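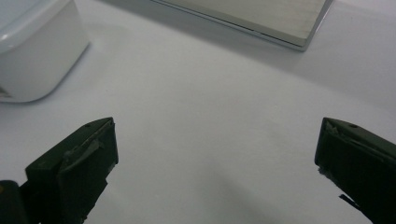
衣料品店のフレスデン(Flesden)は、アコットソープ(Akotthorpe)の本店で、春用コートの染め直しの受付を3月24日(木)に始めます。色があせたコートを預かり、同じ色、または少し濃い色に染めて返すサービスです。対象は綿と麻のコートで、ウールと革は受け付けません。申し込む前に、自分のコートの色を家で確認してほしいと店は案内しています。写真のテーブルのように白くて無地の、つやのない面の上に広げると、えりと袖の色の差が分かりやすいです。柄のある布の上では、同じ差が見えにくくなります。

染めの作業は、店の中ではなく、川の向こう側にある染色工房エジグ(Ejigu)が担当します。この工房は以前からフレスデンのスカーフを染めていますが、客が着ていた服を扱うのは初めてです。選べる色は紺、黒、こげ茶、深緑の4色です。もとの色より明るくすることはできません。ボタンは外さなくてもよいですが、金属の飾りがあるときは、受付のときに店員に伝える必要があります。縫い糸がポリエステルの場合は糸だけもとの色で残りますので、それが気になる人には勧めないとのことです。

料金は1着2000円で、裏地のあるコートも同じ料金です。預かる期間はほぼ3週間です。最初の月は1週間に10着までの受付となり、それを超えた分は次の週に回ります。電話での予約はできません。コートを店に持って行き、その場で受付票を書きます。染める前に家で洗濯をして、よく乾かしておいてください。油のしみがある部分は色が入りにくく、染めた後にもしみの形が残ることがあります。

フレスデンは昨年の12月に、冬物の手袋と帽子で小さい試験を行いました。そのときは深緑を選ぶ人が一番多く、店が予想していた黒は二番目でした。一方で、染めた後に少し縮んだ帽子もありましたので、コートでは染めの温度を低くしたそうです。それでも袖の長さが少し変わる可能性はあり、今のサイズがすでに小さいと感じている人は、受付で相談することができます。

同じ日から、店の2階ではレインコートのシリーズ「マタ(Mata)」の新しい型も販売されます。前の型より丈が短く、フードは取り外しができます。こちらは表面に防水の加工がありますので、染め直しの対象にはなりません。前の型のフードは新しい型に付けることができず、フードだけの販売も今のところ予定がありません。

染め直しの受付は1階の奥のカウンターで、閉店の1時間前に終わります。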